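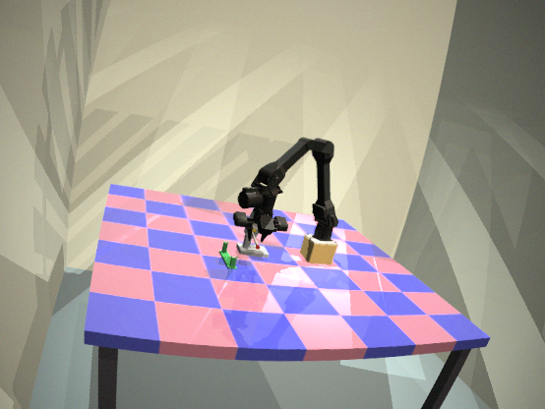 发件人：Nabil Aoun
收件人：纪念表收藏邮件列表
日期：2023年10月29日
主题：Re: Brabec 纪念怀表，表盘是否原配

Rostislav 及各位：

先回原信，再补充一点编号的问题。引文只保留相关段落。

Rostislav Bartoš 写道：
> 最近收到一只 Brabec 的纪念怀表，Lusitz 游乐园款，表盘上是旋转木马图案，
> 机芯为销钉式擒纵，无钻。底盖内侧冲压编号 2290。
> 表盘成色明显好于表壳，图案颜色很饱和，分钟刻度外圈却有一处轻微错位，
> 12 点位置的刻度线与表冠中线不对齐，向右偏了半格左右。
> 卖家说是原装，Skarnano 的旧拍卖目录里同款编号 1396，照片上的表盘
> 是对齐的。我的问题：
> (a) 偏转是否说明换过表盘？
> (b) 2290 这个编号是否仍属于木马款？
> (c) 走时每天快得厉害，平放尤其明显，要不要先洗油再判断？

关于 (a)：单凭偏转不能断定。Brabec 这一类廉价机芯的表盘有两种固定方式。早期用两只铜脚插入主夹板，由侧面的小螺丝压紧；后期改为表盘边缘折出的薄片，直接扣在夹板外沿的缺口里。折片式本身有旋转余量，折片弯过一次之后就松了，偏半格属于常见情况。铜脚式没有这个余量，除非铜脚断过、重新焊过，或者干脆用双面胶贴上去。所以第一步是确认固定方式，不拆表盘也能看：卸下机芯固定螺丝，把机芯从壳里取出，侧面有没有压脚螺丝一目了然。取出之前先拔柄轴，松柄轴螺丝时不要退到底，退过头拉档会从夹板下脱落，装回去要拆表盘，那就绕回原点了。

如果是铜脚式，请看两个地方。第一，表盘背面铜脚根部的焊点。原厂焊点小而圆，周围的漆面没有烧痕；重焊的通常可以看到一圈发黄或起泡，正面对应位置有时也会鼓起。第二，压脚螺丝的槽口。表盘从未取下过的机芯，槽口边缘应当是锐的，氧化层连续。槽口发亮而周围夹板发暗，就是有人动过。动过不等于换过，洗油也要拆表盘，这一条只能作旁证。

图案颜色饱和也不是有力证据。这批纪念表的表盘是纸基印刷后罩清漆，不见光的话保存状态可以很好，而镀铬的黄铜表壳放在潮湿抽屉里照样起麻点。比颜色更可靠的是印刷网点。拿 10 倍放大镜看木马鬃毛部分，原厂是专色平涂，色块边缘有轻微的套色偏差，内部没有网点。后来市面上流通的复制表盘是四色网印或喷墨，放大以后鬃毛由不同颜色的点组成，黑色数字的边缘也不实。复制品的清漆普遍偏厚，侧光下中心孔周围能看到一圈积漆。

关于 (b)：我自己的登记表里，木马款的编号并不连续。Brabec 的底盖编号是表壳厂冲的，跟着表壳批次走，与表盘图案没有一一对应关系。同一批表壳既装过 Lusitz 的木马款，也装过不带图案的 Dutura 普通款。你的 2290 与 Skarnano 目录里的 1396 之间隔着一次表壳改动：前者那一段的吊环是整体冲压后弯成，后者是线材对焊，接缝在表冠下方。请核对吊环。如果 2290 配的是对焊吊环，那么表壳可能是拼的，比表盘更值得追查。

顺便纠正列表里以前流传的一个说法，即编号首位代表生产年份。我在二月整理登记表时逐条对过，同一首位的表壳同时出现两种表盘固定方式和两种吊环，年份说不通。FAQ 里那一条建议删掉，哪位有编辑权限请处理一下。

关于 (c)：先洗油再判断是对的，但请先排除两个更简单的原因。

一是磁化。平放和竖放都快，且幅度接近，先消磁。指南针靠近摆轮位置，指针随摆动抖动就是有磁。消磁之后游丝圈间距仍不均匀，再考虑油污粘连。游丝外两圈粘在一起，有效长度变短，走时会快得离谱，用校表仪看，线条几乎是竖的。

二是快慢针。销钉式机芯的快慢针夹游丝的缝隙往往被前人捏紧或者撑大。缝隙太大时，摆幅一低游丝碰不到夹针，等于工作长度变长，走慢；平放时摆幅高，两侧交替接触，相对就快。你描述的“平放尤其明显”和这一条吻合。缝隙以游丝厚度的两倍为宜，调整时拨外侧那一根，不要动内侧。

洗油时注意，纸基表盘绝对不能沾溶剂，包括所谓表盘专用清洁液。清漆一旦发白没有办法恢复。表盘取下后面朝上放在有盖的盒子里，铜脚朝下悬空，不要用海绵托，海绵老化后会粘。销钉擒纵的叉销用 6 倍以上的放大镜检查磨损，销子上如有平台，可以旋转后重新压紧，让未磨损的一面接触擒纵轮齿。上油只上擒纵轮齿尖和各轴孔，叉轴不上油。发条如果是碳钢的旧条，自由展开后圈形塌得厉害就换，宽度按旧条量，厚度宁薄勿厚，厚条会造成击摆。

最后说装回表盘。折片式不要试图一次扣到位，先让 12 点刻度与柄轴中线对齐，轻压对角的两片，确认时针孔与时轮同心后再压其余。折片最多经得起 3 次弯折，之后从根部断，断了以后只能改用垫圈，原装价值也就打折扣了。如果你的是折片式，又只偏半格，我的意见是不要去动它。

看完之后麻烦把以下几项发到列表，我补进登记表：表盘固定方式、吊环做法、底盖冲号字体（4 字头开口还是闭口，编号里没有 4 就不填）、机芯夹板背面有无冲印。照片请压缩后再发，归档服务器会退回大附件。

另外，如果有人手里有 Dutura 普通款且编号落在上述两个号码之间，也请报一下吊环做法，我想把改动的位置再缩窄一些。

Nabil

--
纪念表收藏邮件列表
退订请向列表地址发送主题为“退订”的空白邮件
交易信息请发交易分列表，主题行注明“售”或“求”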